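Ticket: Row counter resets when pattern PDF is reopened
Product: Para (knitting and crochet pattern reader)
Opened by: Shahram Kiani
Opened: 27 Nov 2018
Status: Waiting on customer

I bought the Wostham shawl through the Ciluvo shop and loaded it into Para on my tablet. The row counter works while the file is open. When I close the pattern and open it again, the counter is back at row 2, whatever row I was on. Stitch notes are kept. The highlighter bar also stays where I left it.

Tried so far: restarted the tablet, deleted and downloaded the pattern again, signed out and in. Same result each time. A crochet pattern from another shop keeps its count, so I think it is this file.
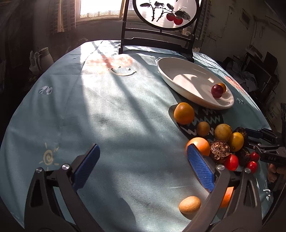
Fruit on table

Support reply: Thanks for the details. The Wostham file has two charts on one page, and Para ties the saved count to the first chart only. Please open the pattern, tap the second chart, choose Link Counter, and enter your current row by hand. Close the file, wait 30 seconds for it to sync, then open it again.

Shahram Kiani: Linked it at row 48 of the lace edging. It held after one close. After the second close it went back to 2 — the highlighter is still fine.

Support reply: We get the same thing on our side. Passed to Wattanapong on the chart team as bug 1,936. The fix is planned for the January update. Until then, please put your row number in a stitch note. Can you also send us your app version from the Settings page?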